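I have now spent a whole year trying to learn how to read old tide tables for fun, and I want to tell you all about it because it has been the best hobby I've ever stumbled into. Long thread, sorry, get comfortable. 1/

It started with a book from the free shelf at the ferry terminal. Thin blue cover, water stain on the back, printed for Dreltevgate harbor. Every page was a grid of times and heights. I opened it on the boat home and missed my stop. 2/

If you've never looked at one: for each day you get the high waters and the low waters, the time of each, and how far above a fixed mark the sea will be. Most places I've lived get two of each a day. Some places get one! One! I had no idea. 3/

The reason the times slide later every day is the moon. It moves along in its orbit while we spin, so our bit of coast needs an extra fifty minutes or so to catch up with it. I knew this in the way you know things from school. Seeing it march down a column of numbers is completely different. 4/

Then the heights. Run your finger down the page and they swell and shrink, swell and shrink. Big ranges near new and full moon (springs), small ones near the quarters (neaps). You can find the full moon in a tide table without any moon printed on it. I did this at a bus shelter and made a noise out loud. 5/

So of course I wanted more tables. The Hekura reading room has 200 of them in gray boxes, and you can just ask for a box. You fill out a slip and someone brings you decades of sea level on a cart. I still can't get over that. 6/

My favorite box is 23. It's all small harbors, the kind with a jetty and a shed, and people wrote in the margins. "Fog." "Late by ten min." "Boat in." One January page just has "NO" next to the morning low, underlined twice. I think about that page a lot. 7/

The margin notes are where I learned that predicted and actual are two separate things. The table only knows about the moon, the sun and the shape of the coast. It has no clue about wind or air pressure. A strong onshore wind can pile the water up well past the number on the page. 8/

Low pressure does it too – the sea rises a bit when the air above it is pressing down less. A drop of one millibar gives you a centimeter, near enough. I keep a cheap barometer by the door now and I am insufferable about it. 9/

People always ask how anyone worked this out before computers. Machines made of brass! Each pulley stood for one rhythm of the tide, one for the moon, one for the sun, one for the moon being closer or farther away, and so on. A wire ran over all of them and added them together while somebody turned a crank. 10/

The Nellesen museum has a small teaching model with a handle you're allowed to turn. You watch the pen go up and down on the paper and the springs and neaps come out all by themselves. There was a line of kids behind me. I went to the back and did it again. 11/

OK, practical stuff for anyone tempted. Start with a current table for the water nearest you. Most harbor offices have them, and lots are free online. Pick one spot you can walk to. Go at low water, go again at high water, same spot, same day. Do that a few times before you read anything else. 12/

Check what the heights are measured from. It's called the datum and it's usually on the inside cover in tiny print. I spent weeks comparing two harbors that used different ones and had a whole theory going – a really exciting theory – and it was complete nonsense. 13/

Check the clock as well. Older tables often ignore daylight saving, and you add the hour yourself. I once stood on a slipway for an hour in the rain, very early, watching the sea do nothing I'd been promised. 14/

And please don't use an old table or my enthusiasm to plan a walk across sand. Get the current official one, ask someone local, leave a lot of time. The water can come in behind you faster than you'd think. 15/

If you want something to read, the Sithole pamphlet on estuary tides is lovely and short. It has the best explanation I've found of why the tide in a river comes up fast and goes out slow. Shallow water drags on the wave, the low part lags, the high part catches up. There's a fold-out chart at the back! 16/

My own project is small. I've been copying out box 23 by hand, one harbor at a time, with every margin note kept next to its tide. I'm up to 1637 lines. I could photograph the pages and be done, but copying is how I notice things, like the handwriting changing halfway down a month. 17/

Current puzzle: there's a run of 78 days at Dreltevgate where somebody put a little cross by every evening high and never says what it means. It isn't springs, I checked. It isn't Sundays. If your family kept boats up there and had a system, please, please write to me. 18/

Back to the reading room tomorrow for the second half of the crosses. Happy low water, everyone. 19/19
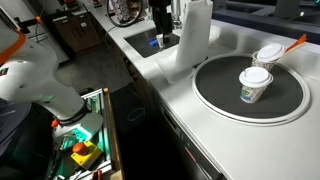
tidepool_marge: Could the crosses be the evenings the harbor light was lit by hand? My grandfather's log from farther up the coast has marks like that, only by the evening highs, and they stop the week the automatic lamp went in. I can type out a few pages for you if it helps.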